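Jun 15, 2019

I've got a small bit of kitchen news, and yes, I know how that sounds. The swap table is back! Gemma Bellini is running the Grastholm one again after a break that started in December, and this round is all about cutlery: forks, spoons, chopsticks, and the wooden holders everybody's aunt seems to own two of.

I stopped by a kitchen where the sorting was going on, and I liked it right away (the palm tree blinds! I want them). Everything gets laid out on a flowery tablecloth before anyone decides what stays.

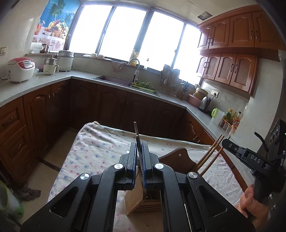
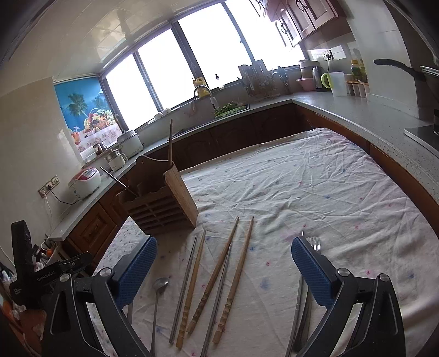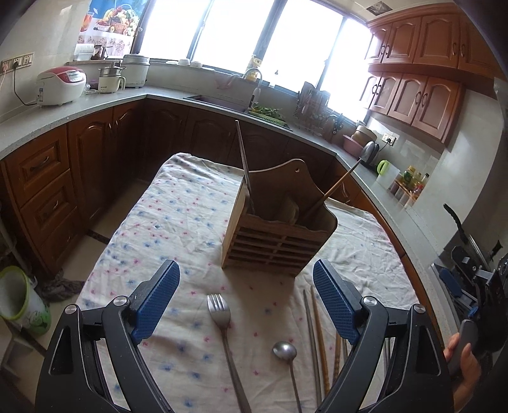 ## How to join in

Bring up to 8 pieces, mixed is fine. Metal and wooden chopsticks go in the same pile, which started a friendly argument last time, and Gemma won it. Knives need to come in a block or wrapped in a dish towel, please. If you have a slatted wooden holder like the one in the last picture, she'd love to see it, because those went first at the Bruseck swap and three people are still asking me where to find one.

The Bruseck crowd got through 300 pieces, so Grastholm has some catching up to do. Doors open at 3, and I'll be the one hogging the teaspoons. Leftovers go to the Salcedo Street pantry the same evening.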